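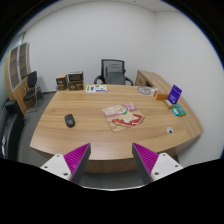 4. Checking an assessment in Trosine

Trosine keeps one assessment record for each parcel in the district. Use this section when an owner has received the yearly notice and wants to know how the value was reached. You need a district login and the parcel number printed at the top right of the notice. The front counter screens also work by touch, but the comparison table has small column handles and is easier to adjust with a mouse like the black one on the desk. Allow almost 16 seconds for the first search of the day – the parcel list loads in full before anything appears.

4.1 Opening the record

1. Sign in and choose Assessment from the left menu.
2. Select the roll year. The default is the current roll, which opens in January.
3. Type the parcel number without hyphens and press Enter.
4. Check that the street address matches the notice. Corner lots in Ponce can be listed under either street.
5. Click Value Detail. Land and building values are listed on separate lines.

Note: If the record is marked Held, a permit or lot split has not been entered yet. The value shown is last year's. Do not print it for the owner.

4.2 Comparing with nearby sales
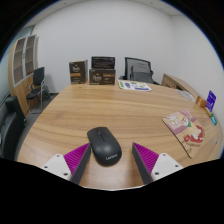

1. On the Value Detail page, click Compare.
2. Set the neighborhood. Buduris and Sedum are separate neighborhoods in the roll even though they share a zip code.
3. Set the lot size range. The search accepts up to 2,000 square feet above or below the subject lot.
4. Leave Sale Type on Open Market. Family transfers and foreclosures are left out of the table.
5. Click Run. Drag the edge of a column heading to widen it.
6. Tick the sales you want to keep and click Save Set.

The table holds 485 sales at most. If the search finds more, a yellow bar appears and the oldest sales are dropped. Narrow the lot size before you save the set.

Caution: Save Set replaces any earlier set for the same parcel. There is no undo. If an appeal is already open, use Save As and add the appeal number to the name.

4.3 Printing for the owner

1. Open the saved set and click Print Summary.
2. Choose Owner Copy. The staff copy includes inspection notes and stays in the office.
3. Check the last page for the appeal deadline. If the line is blank, the notice date is missing – enter it under Mailing and print again.

Note: The summary shows assessed value only. Questions about the tax bill go to the billing desk, see section 7.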